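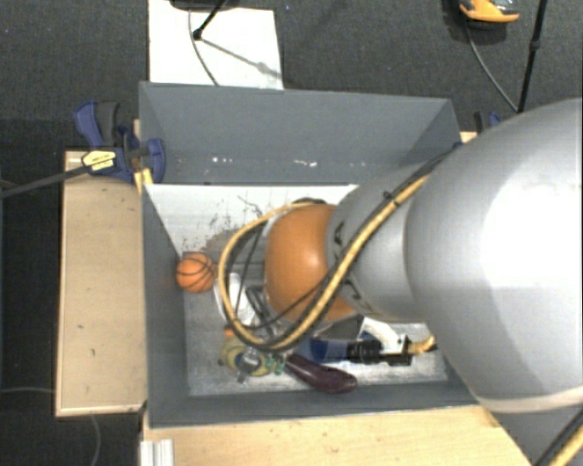
Erdal Tokgöz wanted to know why I keep going on about hoses when the arm is the thing that eats the money. Fair question, and he asked it in the comments on my January post, so I promised him a proper answer.

My budget sheet for the bin picking cell started out with one very fat line and a handful of skinny ones. The arm was the fat line, obviously. I spent weeks on it (quotes from Culleteck, quotes from Fovbridge, a spreadsheet with colors!) and then gave the rest maybe an afternoon. Hoses, cable ties, fittings, clamps, something to pick out of, something to pick up. How much could that come to?

Well — $333 for the first order of hose and fittings, and then another $165 when I found out I'd measured everything with the arm parked. An arm that's reaching down into a bin needs slack, and slack has to go somewhere, so you buy longer than you think and then you buy more ties.

Clamps I'd do the same way again. They're cheap, they hold a bin to a table, and when you change your mind about the height you just undo them. Alper Altıntaş talked me out of a bolted frame at the planning stage and I'm so glad he did, I would have drilled that thing 2 times by now.

And objects! Put in a line for objects. I set aside $25 for toy food and small balls and blew through it in one trip, but it's still the best value on the whole sheet. You want round stuff, long stuff, shiny stuff, things that roll into a corner and stay there.

So Erdal, the arm does eat the money, but you only get to decide on it once. The little lines come back every month. I'm redoing the sheet this weekend with a separate tab for them, and I still have to call Fovbridge about what a spare set of fittings costs if I order it with the next batch of hose.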